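Print this message | E-mail this message
Filed under: Storage and Shelving > Baskets and bins

From: Martti Kokkonen
To: household-storage list
Subject: Re: Slotted baskets, bar width and small items

Eftychia Petridis wrote on Saturday:

> We have 11 Levadik baskets on the lower shelves and are
> thinking of moving the pantry goods into them as well.
> Two questions. Do the slots let small packets through,
> and is the solid part at the bottom tall enough to stop
> things rolling out? The Dimdale ones we had before were
> mesh all the way down and everything leaked.
>
> Eftychia

Eftychia,

I use 7 of the same size, all in plastic, on open wire shelving. Notes below, in the order you asked.

1. Slots. They run vertically and are wide compared with a mesh basket. Anything flat and stiff (yeast sachets, stock cubes out of the box, seed packets) will go through on its edge if the basket is tipped. Bags of 500 g and up stay put. For the small stuff I stand an Ingvarsson drawer tray inside, along the long side. A strip of shelf liner folded up the wall also works but slides down after a few weeks.

2. Solid band. Tall enough for cans lying on their sides in a single layer. A second layer sits against the bars, and narrow tubes can work their way out. Onions and potatoes are fine at any depth, and the slots give them air.

3. Load. My heaviest is flour and rice. The base bows slightly on wire shelving and not at all on a flat board. I would not carry a full one by a single bar.

4. Cleaning. Dust and onion skin collect where the bars meet the band. A bottle brush reaches it. Rinse from the inside outward.

5. Labels. Put them on the solid band, low down. Tape on the bars peels at the edges. Hala Morsy posted a tie-on tag method in May, message 369 in the archive, which holds better if the contents change often.

A close view of the side:

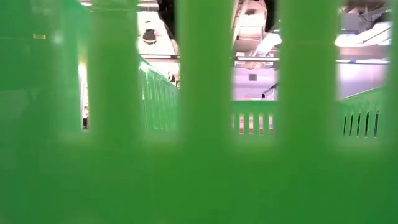 Green basket, near side: upright bars above the solid lower band.

The band is smooth on the outside, so ordinary paper labels should stick if it is wiped first. If you want less open area, Aksel Østergaard lines his with cut cardboard and replaces it when it gets dirty. I have not tried that with produce.

What depth are your shelves? Mine overhang the front edge slightly, and I added a lip.

Martti

Print this message | E-mail this message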